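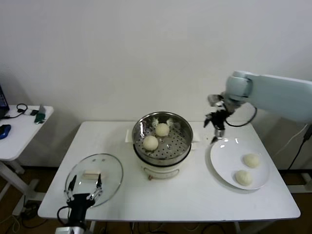 ## 4. Cooking vegetables in the Terkine steam basket

Before first use, wash the basket and the lid in warm water with a little dish soap. Rinse well and let them dry.

1. Fill the base with cold water up to the lower line. Do not go over the upper line.
2. Cut the vegetables in pieces of the same size. Brussels sprouts can stay whole if they are small; big ones you cut in half.
3. Put them in the basket in one layer and close the lid.
4. Turn the knob to STEAM. When you see steam coming from the lid, start the timer.
5. Cook green beans for 8 minutes and halved sprouts for 9 minutes.
6. Test one piece with a fork. If it is still hard, close the lid and give it 2 minutes more.

**Note:** Put the salt on after cooking. Salt in the water does not reach the food, and it leaves white marks on the base.

**Caution:** The steam is very hot. Open the lid away from your face and use oven gloves.

### Keeping food warm

Turn the knob to WARM. Green vegetables lose their color in this mode, so serve them soon. Carrots and beets stay good for longer.

For the descaling of the base, see section 5.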